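Tellow Recordings
Interim report to the Hikemcombe Music Fund
Grant for the electronic catalog and new release program
Prepared by Eleni Gashi, label manager

1. Status

The program is on schedule for three of its four work items. The fourth, vinyl manufacture, is late. Spending is within the approved budget and no transfer between budget lines is requested in this period.

2. Catalog restoration

The grant covers transfer and remastering of 26 titles from the Estberg tape archive, all of them ambient and early techno recordings first issued on cassette. Transfers are complete for every title. Four tapes had binder breakdown and were baked before playback. One of these, side B of the second Stojanović album, still has dropouts in the left channel between the third and fourth tracks. We have a second-generation copy of the same side and will patch from it if the levels can be matched. If they can't, the album will go out with the dropouts and a note in the credits.

Remastering is complete for 17 titles. The remaining nine are with the mastering engineer, who is working from 24-bit files at 96 kHz. Delivery is due before the end of March.

3. New releases

Two new EPs were commissioned under the grant. The first was released digitally in this period and has had 1069 paid downloads. Streaming income is reported by the distributor one quarter behind and will appear in the next report. The second EP is mixed. The artist asked for a revision to the low end on the title track after a club test on a large system, where the kick and the bass line masked each other below 60 Hz. The revised mix has been approved.

Contracts for both EPs use the split agreed with the Fund, with masters reverting to the artists after seven years.

4. Vinyl manufacture

Test pressings for the first EP were rejected. Side A had audible non-fill on the outer track in all copies supplied. The plant has accepted the fault and will press again from the existing stampers. If the second set also fails, new lacquers will be needed, and the cost would fall on the plant under the order terms. The run remains at 100 copies for the hand-numbered edition. The standard edition has not been ordered and will wait for approved tests.
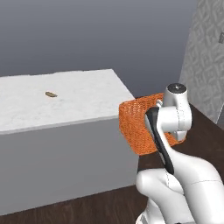 The release date for the vinyl edition has been taken off the schedule until the new tests have been heard. Orders already placed through our store were offered a refund or a credit, and most buyers have kept their orders open.

5. Live presentation

The listening session took place on a Sunday afternoon in the small hall, with playback in four channels. The rental desk had only two matched pairs of monitors, so the planned six-channel version of the closing piece was reduced to four. The hall is available again and we'd like to present the full version there, at no added cost to the grant.

6. Next period

Receive and check the nine remaining masters.
Release the second EP digitally.
Approve or reject the second test pressings.
Register all restored titles with the collecting society. ISRC codes have been assigned, but writer shares are still unconfirmed for two tracks.

The itemized statement of spending and copies of invoices are attached separately.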